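I've been sewing my own curtains, cushions and the odd tote bag for years, and the one stitch I get asked about more than any other is the ladder stitch. You may know it as slip stitch or invisible stitch. It closes a gap from the outside so you can't see the thread, and once you have it in your fingers you'll use it on everything! Pillow openings, a split lining, a stuffed rabbit with a bad seam, the hem of a coat you can't get at from the inside.

My friend Hsiu-ying Au taught me at her kitchen table with a beanbag frog, and I've passed it on the same way ever since. So go grab something with a hole in it and sit somewhere bright.

## What you need

- A hand needle, fairly thin (a "sharp" in a middle size is fine)
- All-purpose polyester thread, close to your fabric color
- Small scissors
- Pins or clips
- An iron, if the fabric can take it

If you can't match the color, go a shade darker. Light thread jumps out at you, dark thread sinks in.

I use a single strand for cushions and shirts and a doubled one for toys and bags. Cut a piece as long as your arm and no longer. I know, I know, you want to save yourself from rethreading. You'll spend twice the time picking out knots.

## Getting the edges ready

Fold both raw edges to the inside so they line up with the rest of the seam, then press them. On a cushion cover I press the seam allowance before I even turn it right side out, and that gives me a nice sharp crease to follow. For fleece or fake fur, skip the iron and finger-press it (fleece melts, ask me how I know).

Pin across the opening. If it's a toy, push the stuffing well back with the end of a pencil so you aren't fighting it the whole way along.
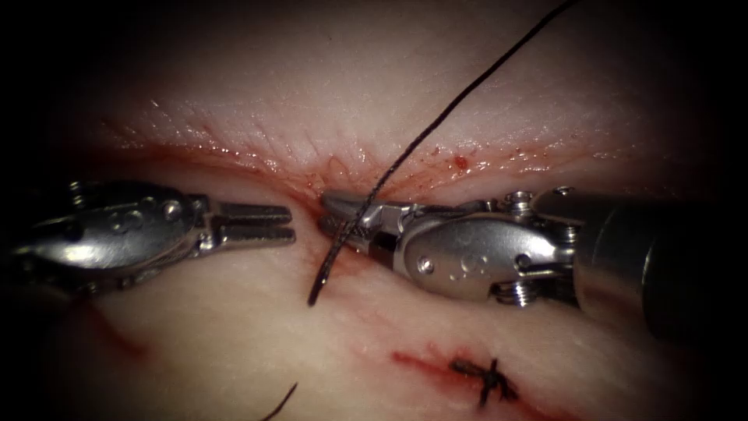 Now knot the end of your thread and bring the needle up from inside one of the folds, right at the start of the opening. The knot ends up hidden in there, out of sight. Give it a little tug to check that it holds. If it pops through, your fabric has a loose weave and you want a bigger knot, or a couple of tiny stitches in place on the seam allowance.

## The stitch itself

1. Go straight across to the other fold. Straight, no slanting!
2. Slide the needle into that fold and let it travel along inside the crease for the length of a grain of rice.
3. Bring it out, cross straight back to the first fold, and go in directly opposite where you came out.
4. Travel along inside that fold for the same distance and come out again.
5. Keep going, side to side, until you have a few rungs.

With the thread still slack, you'll see why it's called a ladder. Then hold the fabric flat and pull the thread gently, in the direction you're sewing. The rungs vanish and the two folds close up. I love that bit every single time.

Pull every four or five stitches. If you wait until the end, the thread drags and can snap, and if you pull after every stitch you lose your place.

## Finishing off

When you reach the end, go a stitch or two past the opening into the closed seam. Take a tiny stitch, pass the needle through the loop before it tightens, and do it once more in the same spot. Then push the needle into the seam and out again an inch away, pull a bit, and snip close to the fabric. The tail slips back inside.

## When it looks wrong

**The seam puckers.** You pulled too hard. Hold each end of the seam and stretch it softly until it relaxes. If it won't, your knot is already in and you'll have to unpick the last part. Sorry!

**I can see little slanted threads.** You're going in ahead of where you came out. Back up a hair each time you cross.

**One side has a bubble at the end.** Your stitches were longer on one fold than on the other. Pin more, and put the first pin at the halfway point.

**It gaps when I squeeze it.** Shorter stitches, doubled thread. Anything a kid or a dog will pull on needs both.

Ilaria Mazza wrote to ask if this works on knits. It does, but use a ballpoint needle and leave the thread a touch looser so the seam can stretch. For denim I'd get a thimble and take my time, and for leather I'd use a different stitch altogether.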